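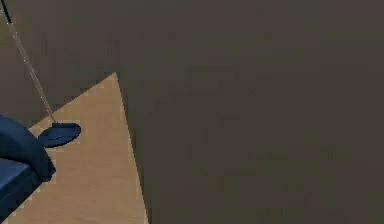 Table, corner of.

Month two of trying to sleep like an adult. My phone now spends the night in the kitchen, which the Govine sleep app says is step one. The app lives on the phone. I see a flaw.

Bought a Jillis alarm clock to replace it. It has 13 wake-up sounds and 12 of them are geese.

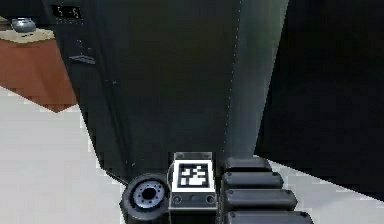 Then there's the tea. Denell Nighttime Blend, tastes like a lawn. You drink a big mug at nine and it relaxes you so deeply that you get up at 2 a.m. to pee and lie there until five reviewing a conversation from March.

Also got a Baloch weighted blanket. The cat has claimed it and I'm back under the thin one with the hole.
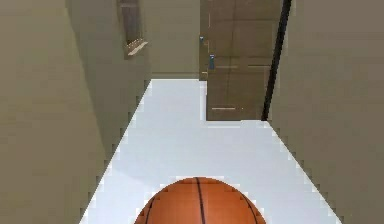
Latest advice is to count backward from 400 while picturing something dull. I tried sheep but they have faces. Tonight's plan is a long pale hallway with one orange basketball on the floor — no game, no players, just the ball. Got down to 371 last time before I started wondering what a basketball costs these days.

Update: it's 3:40 and I know a lot about basketball prices.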